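Murnside swaps wall dispensers for bar soap

Washrooms at the Murnside centre will change from liquid dispensers to bar soap in February. The order covers 159 two-part dishes from Witau and 1000 unwrapped bars from Vikach. Each dish has a slotted yellow tray seated on a white base, so the tray can be lifted out and rinsed on its own.

Pink block on a white surface.
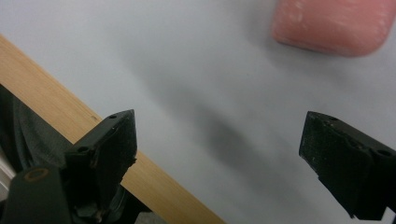
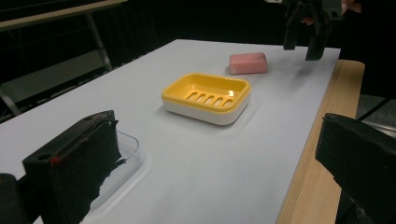
Fitting starts on the ground floor – the upper floors follow once the old brackets are off. Aigars Jõgi, who manages supplies, said 200 bars would be held back as spares. Dishes are to be emptied and wiped at 6 am. Faults should be reported to Ovidiu Matei at the front desk.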